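Koldale handheld gripper pair, for recording cloth and soft-goods work by hand before you commit to a robot arm. Price list of June 2022.

## What it handles

The two-finger jaws close on thin, loose material. Mesh is a fair test, and the pads will hold a narrow fold of it upright near a zipper.
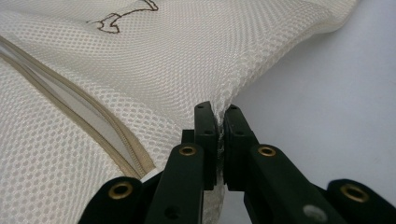 ## What to budget for

- Gripper pair with cables: $2,580
- Spare finger pads, set of 3: $64
- Pair with the Rammont recording kit: $4,000

Table and work board are not included. Plan for a flat top with space on both sides, as each gripper has its own cable — leave slack so it can hang over the edge. One operator runs both grippers. Folding work needs the pair; a single unit is sold only as a replacement. 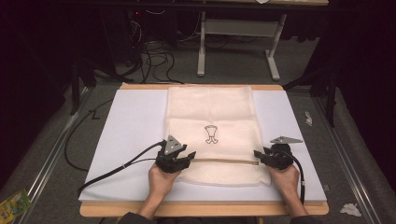
*Both grippers at a folded cloth on a white board.*

## Ordering

Orders go through Mahlangu. Units ordered now ship in September. Orov mounts do not fit this model and need an adapter, quoted separately.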